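# Tuesday nights at the Cletville robot club

Hello and welcome to our page! I've been going to the club since the autumn, mostly because I wanted to learn to solder and then got completely sidetracked by grippers (it happens to everyone in the end).

We're a mixed bunch, 12 on a good week, and this term's project is teaching a machine to open and shut things. We're calling it Varkov, after a long argument that I lost. The way it works is that we do the job ourselves first, with a gripper held in the hand, over and over, and the recordings go into the training pile. Our target is 200 goes before the Gagnon Cup, which is the friendly contest with the Brurker lot across the river. They've got a proper workshop and a kettle that works. We've got enthusiasm!

I was hopeless to begin with. I kept charging in at speed and arriving sideways, and my first 9 goes all had to be binned. Slow and square is the trick, with your wrist loose, and you want to be lined up well before you start to squeeze. 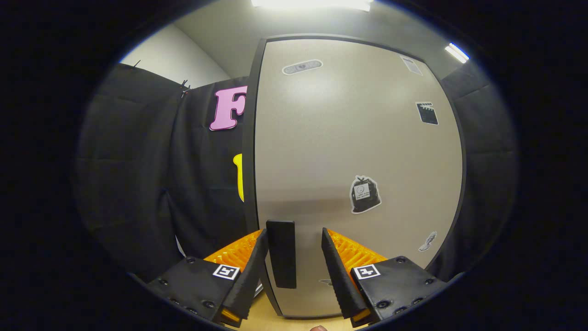 Lining up on the black handle, one finger either side. I love those orange ribbed pads, and the stickers brighten up a plain beige panel no end.

Gagnon's round one is all pulling, no pushing, so do at least half your practice from a bad angle or you'll come unstuck on the day, wrote Brurker's team in our guestbook. Very sporting of them, and a bit worrying. I've put bad angles down for next week, and I'll add more pictures once we get past 100.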